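Session 4 handout: Portion claims and where they come from
Notes by Yu-ting Poon, 6 Jan 2022

Reading for this session: Ashour, chapter on household surveys. Skip the appendix, which repeats the chapter with worse tables.

## The small-bowl story

You have all heard that smaller dishes make people eat less. The claim is tidy and cheap to act on, and I'd ask you to be suspicious of it for both reasons. The Novutmont survey, which most diet columns lean on, mailed forms to 575 households and got 501 back. That is a very good return. It is still a pile of forms filled in from memory.

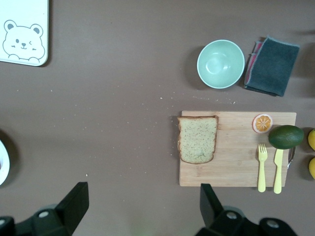
Self-report is the first weak spot. People forget the handful of nuts, the end of the loaf, the second pour of milk. Metwally's answer was to check the table afterward, and she was proud of it. But what does a table tell you? An empty green bowl and a few crumbs fit a light breakfast, a heavy one, or a bowl that never held anything. She coded all of them as "finished."

## Does color matter?

Belhaj says yes: food that stands out against the dish gets served in smaller amounts. His test used 20 students, one lunch, and a single blue bowl design. I would not repaint a cafeteria on that.
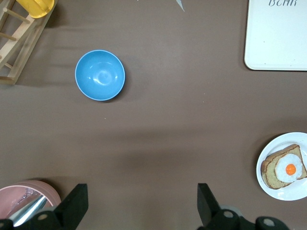
*Fig. 2. Light blue bowl on a brown tabletop.*

Questions to put to any study of this kind:

- Who picked the dishes, and did they know the hypothesis?
- Was the food weighed before and after?
- Were second helpings allowed? (Belhaj doesn't say.)

## What is a serving?

"Two slices of bread" looks like a firm unit until you weigh it. Shawky found that his own coders disagreed on whether crusts left behind counted as waste or as part of the serving. He averaged the two answers, a fix I can't defend.

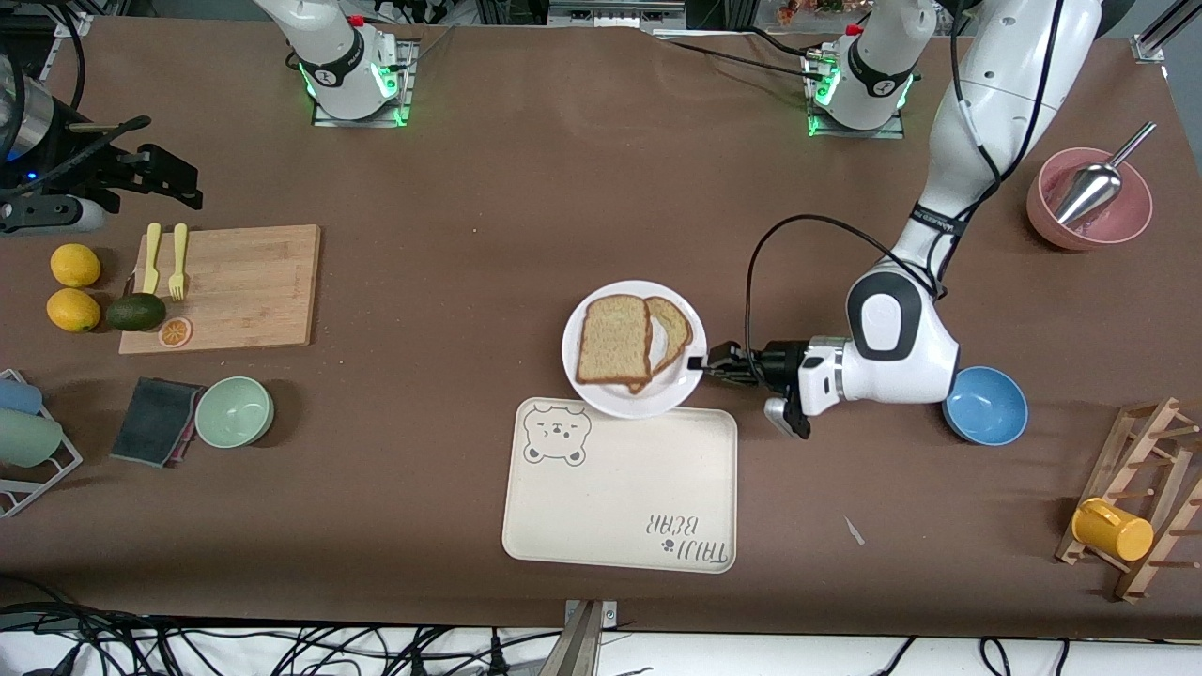

*Fig. 3. Two slices of sandwich bread on a round white plate.*

For next time: take one claim from the Nenivitz leaflet and trace it to its source. If the trail ends at another leaflet, write that down and bring both.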